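Snack bags in film recycling: which bin?

kettle_rd
Timthorpe depot takes "all clean film." Does that cover snack packaging? Our bags are mostly printed plastic.

ohmsworth
No. Most snack film is bonded layers, often with a metal coating. It won't separate at 80 C or any other wash temperature. 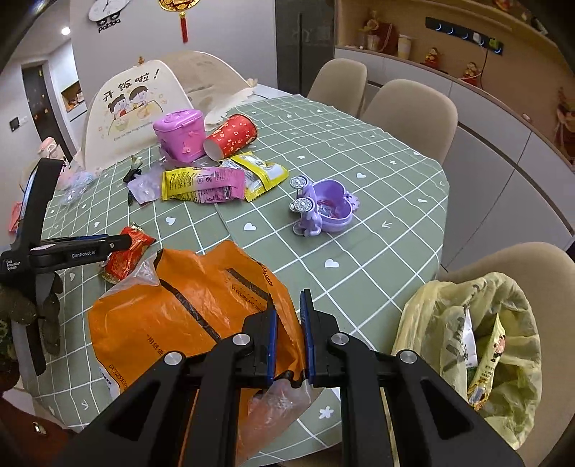
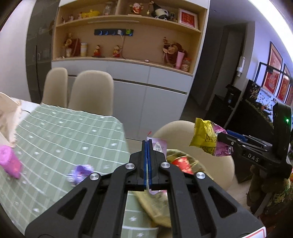

Filed under: Plastics > Film and wrappers

pell33
Disagree in part. Famden accepts single-layer polypropylene -- check for the 5 mark.

ohmsworth
Famden stopped in February. Rocha still does, 7 kg minimum.

kettle_rd
Thanks. Bonded film goes in general waste, then.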